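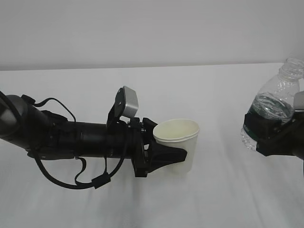
Chamado 2046 - Smoothie de manga e maracujá separa em camadas após o repouso
Aberto por: Aniela Wieczorek
Responsável: Jarosław Bednarek
Produto: liquidificador Haugland, jarra Condar de 954 ml
Prioridade: média
Estado: resolvido

Descrição do problema

A receita-base de manga e maracujá, publicada no caderno de novembro, separa em duas fases durante o repouso. Fica um líquido claro no fundo e uma espuma densa em cima. Acontece com manga fresca e com manga congelada. Com a receita de banana, na mesma jarra, a bebida continua homogênea.

Receita em uso: 300 g de polpa de manga, polpa de dois maracujás, 200 ml de água, uma colher de sopa de mel. Bater na velocidade máxima por dois minutos.

Registro de atendimento

09:10 - J. Bednarek
Recebido. Favor informar a ordem de entrada dos ingredientes, a temperatura da água e se a polpa de maracujá é coada antes ou depois de bater.

09:42 - A. Wieczorek
Ordem: manga, maracujá, mel, água por último. Água da geladeira. O maracujá vai com sementes e a mistura é coada no fim, em peneira fina.

10:05 - J. Bednarek
Duas causas prováveis. A primeira é o excesso de ar: dois minutos na velocidade máxima incorporam muita espuma, que sobe e arrasta a fibra. A segunda é a peneira fina, que retira boa parte da fibra da manga, e é essa fibra que segura a água em suspensão. Testar primeiro sem coar no fim. Coar só o maracujá, antes, e manter o resto igual. 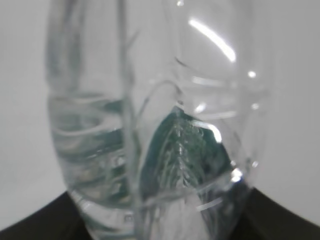
Garrafa plástica transparente com água.

11:30 - A. Wieczorek
Teste 1 feito. A separação diminuiu, mas não desapareceu. Depois de 14 minutos ainda há uma faixa líquida no fundo. A espuma continua igual.

11:48 - J. Bednarek
Coerente com a segunda causa. Teste 2: maracujá coado antes, manga e metade da água na velocidade baixa por 40 segundos, depois o restante da água e o mel, velocidade média por mais 20 segundos. Não usar a máxima.
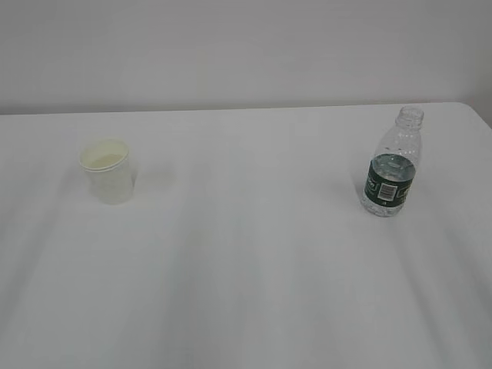
Se a manga for congelada, deixar fora do congelador até ceder à pressão da faca. Cubos muito duros obrigam a subir a velocidade e o problema volta. Não compensar com mais água - a proporção já está no limite para polpa pouco fibrosa.

14:20 - A. Wieczorek
Teste 2 feito com manga fresca e com congelada. Sem faixa líquida depois de 14 minutos nos dois casos. Espuma fina na superfície, aceitável. Textura um pouco mais grossa que a anterior. Repeti com a polpa pronta da Malstead e o resultado foi pior, com separação leve.

14:55 - J. Bednarek
A polpa da Malstead já vem refinada, portanto com menos fibra. Nesse caso, acrescentar um quarto de banana ou reduzir a água para 150 ml. A polpa Arkar não foi testada neste chamado.

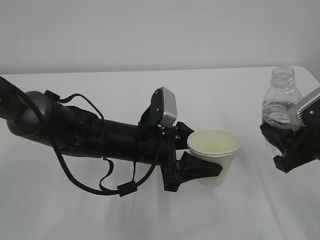

Posso trocar a água por leite para evitar a separação?
Com maracujá, o leite tende a talhar por causa da acidez e a bebida fica granulosa. Se quiser uma versão cremosa, use iogurte natural, adicionado por último e batido na velocidade baixa.

15:30 - A. Wieczorek
Confirmado com 150 ml de água na polpa pronta. Texto da receita corrigido: modo de preparo, ordem dos ingredientes e velocidade. Pode encerrar.

15:34 - J. Bednarek
Encerrado. Causa registrada: excesso de ar e remoção da fibra na peneira. Pendente, em chamado separado: repetir com polpa Arkar.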